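Kirnanden Tabletop Handling Set

Student robotics project, Hustirgate Technical College

12 shares | 4 comments

Summary

The Kirnanden set is a collection of short demonstrations recorded by students in the second-year manipulation course at Hustirgate. It contains 219 episodes of everyday tableware being handled with hand-held grippers. The set is released for coursework and non-commercial research.

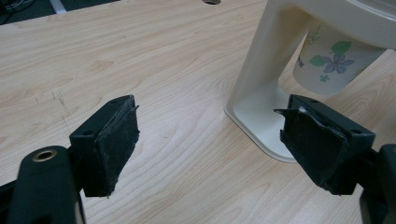
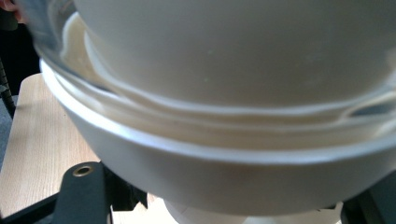 Tableware handled during the course: a paper cup in its holder, and nested bowls.

Tobiloba Tamuno asked during the spring review whether the episodes in which a grasp was abandoned should be removed before release. Her view was that they should stay, provided they were labeled, as a student training a policy on clean episodes alone would have no record of how a person recovers. The course staff accepted this, and 56 such episodes are included with the label "recovery."

Contents

Each episode is stored in its own folder and consists of one video file, one file of gripper positions over time, and a short text file with the task instruction. Instructions were written by the student operator before recording and have been corrected only for spelling.

The set is divided into two parts. The training part holds 163 episodes. The remaining 56 were set aside for testing and were recorded by operators who do not appear in the training part. Recovery episodes occur in both parts.

Collection

Recording took place in the Akande teaching lab between January and March. Operators worked in pairs, with one student handling the gripper and the other keeping the log. Students completed a practice session before their recordings were accepted. Operators gave written consent, and names have been replaced with numbers.

Known limitations

All episodes come from a single room. Lighting varies with the time of day and was not measured. Gripper pads were not replaced on a fixed schedule, and pad condition is not recorded in the logs. Results on transparent or glossy items should be reported separately. Audio was removed from all files.

Loading the data

The Floltaline reader, maintained by the robotics club, opens the folders directly. Version 2 or later is required. A batch size of 128 is the default and may be lowered on smaller machines.

Corrections

Errors in labels or instructions should be reported to the course office with the episode number. Corrected files are issued at the start of each term, and earlier releases remain available on request.

4 comments | Share this page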